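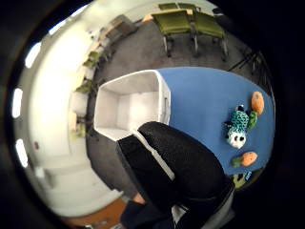 Review: The Skulel Handheld Collection Kit and Its Companion Training Recipe

Published by the Stunia Equipment and Methods Review Desk, 20 June 2026

The Skulel kit is sold as a complete path from human demonstration to trained manipulation policy. The buyer receives a hand-held gripper with a wide-angle camera, a calibration board, a set of printed finger inserts, and access to a software package that turns recorded video into training episodes. The accompanying method paper makes a strong claim: that a policy trained only on hand-held demonstrations, with no robot present during collection, can place mixed soft objects into an open container at a success rate close to that of a policy trained by teleoperation.

This review covers both the tool and the claim. Stunia purchased one kit at list price in March and used it for tabletop sorting of plush toys into an open white container. The software version was the one current at the time of purchase. No support beyond the standard customer channel was requested or received.

Scope of the evaluation

The review desk set out to answer a narrow question. A laboratory with one arm, limited staff time and no existing dataset wishes to teach that arm a pick-and-place task involving objects that deform when grasped. Does the Skulel kit allow the laboratory to do so with less effort than teleoperation, and does the resulting policy work when it is moved to the arm?

Rigid objects, bimanual tasks and mobile bases were not considered. The method paper reports results in all three areas, and readers with those interests should not take the present findings as confirmation or as criticism of them.

Assembly and first use

The gripper arrives partly assembled. The fingers must be mounted, the camera seated in its bracket and the trigger linkage adjusted. The printed instructions are clear until the linkage step, where the drawing shows an older spring. The correct drawing is available in the online manual, under the heading for replacement parts, and should be moved to the main assembly section.

Calibration requires a short recording of the supplied board, followed by a second recording in which the fingers are opened and closed through their full travel. The software rejected our first finger recording without saying what was wrong with it. A slower recording was accepted. An error message naming the cause would have saved the better part of a morning.

In the hand, the gripper is well balanced when held upright and less so when tilted forward. Operators reported fatigue in the thumb before fatigue in the wrist, which suggests that the trigger return is stiffer than it needs to be. The Vindia hand-held gripper, reviewed by this desk previously, has a lighter trigger but a less secure camera mount. On balance the review desk would accept the stiffer trigger in exchange for a camera that stays where it was calibrated.

Collecting demonstrations

The method depends on the wide-angle view. Since the camera travels with the hand, the software must recover the path of the gripper from the surroundings as well as from the workspace, and the lens is chosen to take in as much of both as possible. Floor, furniture and walls all contribute. In practice this works very well in rooms with varied furniture and poorly in front of large plain surfaces. A bright, blank wall offers the tracker little to hold on to, and episodes in which the operator faced such a wall were discarded more often than those in which the operator faced chairs and tables.

We collected 1,000 episodes. The software retained 93 percent of them after tracking and quality checks. Most of the discarded recordings fell into one of two groups: those with fast wrist rotation at the moment of release, and those in which the gripper was held deep inside the container long enough that the camera saw little besides its interior walls. The second group deserves attention from anyone planning a similar task. An open container with thick plain sides is a convenient target for placing and an awkward one for tracking. Shortening the time spent inside it, by releasing the object near the opening, reduced the problem considerably.

The manual recommends that object positions be varied between episodes and that the operator start from a different posture each time. It gives less guidance on how the objects should be spaced. We found that scenes with objects touching one another were under-represented in our early sessions because operators naturally set them apart when resetting the table. A written reset procedure corrected this. The vendor should include one.

Collection speed is the strongest point of the kit. An operator with an hour of practice could record demonstrations at a steady pace without waiting for an arm to home or recover from a fault. The same operators, working by teleoperation on the same task, were slower and made more errors in depth, particularly when reaching into the container.

Processing and training

Processing runs on a single workstation and can be left overnight. The interface presents each rejected episode with a short code. The codes are explained in a separate document, which had not been updated to include two of those we encountered.

The training recipe follows the general pattern now common in this field: a visual encoder, a short history of observations and a policy that predicts a sequence of relative gripper motions. The contribution of the method paper lies in two additions. The first is a correction for the delay between observation and action, which differs between a human hand and a motorized arm. The second is a weighting scheme, called Nikolaidis weighting in the software after the project in which it was first developed, that gives greater influence to the moments just before contact and just before release.

The review desk trained policies with and without each addition. All other settings were left at their default values.

Results on the arm

Each policy was given 32 trials. A trial was counted as successful only if the selected object ended fully inside the container and no other object was pushed off the table. Starting arrangements were fixed in advance and were the same for every policy.

With both additions enabled, the policy was dependable on objects with a clear long axis. A plush carrot, for example, was approached across its narrow dimension in nearly every trial that called for it, and the grasp was rarely lost in transit. Rounder objects produced more variation. The policy sometimes closed on the upper surface of the plush and lifted away with nothing, then returned and made a second attempt from a lower position. The second attempt usually succeeded. The method paper counts such recoveries as successes without reporting them separately, and we would encourage the authors to do so in future work.

Small objects lying against larger ones remained difficult. The common failure was to grasp both, carry them together and drop one outside the container. This matches the shortage of touching arrangements in our early data, and the review desk regards it as a limitation of our dataset at least as much as of the method.

Removing the delay correction had a large and visible effect. The arm overshot on approach, and releases took place late. Any laboratory adopting the kit should measure the delay of its own arm with care and should not rely on the table of typical values in the manual, none of which matched our hardware.

Removing the Nikolaidis weighting had a smaller effect. Grasping was slightly less reliable and placing was unchanged within the precision that our number of trials allows. The method paper reports a larger benefit. Its tasks involve tighter tolerances than ours, and it is reasonable to expect that the weighting matters more in those conditions. For soft objects and a wide opening, it may be left on without harm and without great expectations.

Comparison with teleoperation

A policy trained on teleoperated demonstrations, collected over the same number of working hours, performed less well than the hand-held policy on this task. A policy trained on the same number of episodes performed slightly better. Both statements are consistent with the method paper, although the paper gives prominence to the first and places the second in an appendix. The practical reading is that an individual hand-held episode is worth a little less than a teleoperated one, and that the kit makes up the difference by producing many more of them in the time available.

One further difference should be noted. Teleoperated demonstrations cannot include motions the arm is unable to perform. Hand-held demonstrations can, and ours did. Several operators reached the far side of the table with the wrist turned in ways the arm could not follow. The software provides a reach filter for this purpose, but it is switched off by default and is mentioned only in the reference section. It should be on by default for any user who has entered an arm model.

Durability and support

The finger inserts showed wear at the tips by the end of collection and were replaced once. Replacement inserts are inexpensive and may also be printed from files supplied with the kit. The camera bracket did not loosen. The trigger linkage developed a small amount of play, which did not affect the recorded finger width after recalibration.

Two inquiries were sent to customer support. One was answered the next working day with a correct solution. The other, concerning the unexplained rejection codes, received an acknowledgment and has not yet been resolved.

Rating and recommendation

Stunia rates the Skulel kit 4 out of 5 for tabletop manipulation of soft objects. The hardware is sound, collection is quick, and the central claim of the method held up under our conditions. One point is withheld for documentation that lags behind the product and for default settings that will mislead a new user.

Laboratories beginning with no dataset are advised to purchase the kit and to set aside a week for calibration, delay measurement and trial sessions before recording any data they intend to keep. Laboratories that already operate a teleoperation station and need only a modest number of demonstrations will gain less from the change. The reset procedure, the trial arrangements and the list of software settings used in this review are available from the review desk on written request.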